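Wodov is a hand-held gripper for recording tasks a robot arm will later copy. I tested the method that comes with it, which trains on wide-angle views from the gripper and needs no arm during recording.

## Recording

We kept 971 clips. The back harness is comfortable for 50 minutes, then the straps dig in. Cables are the weak point.
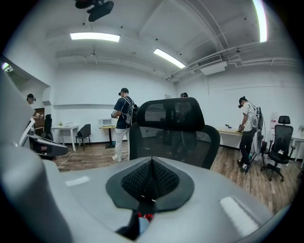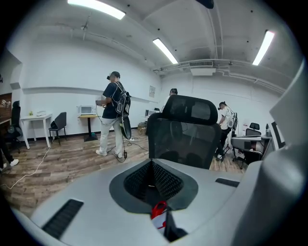 ## Result

- Cup onto shelf: 49 of 70 tries worked on our arm.
- Same task, other room: poor. Lempi Kinnunen retrained with mixed rooms and it improved a little.
- Set-up notes: thin, and the calibration page is out of date.

Worth buying if you already have an arm. I'd wait for the lighter harness due in May.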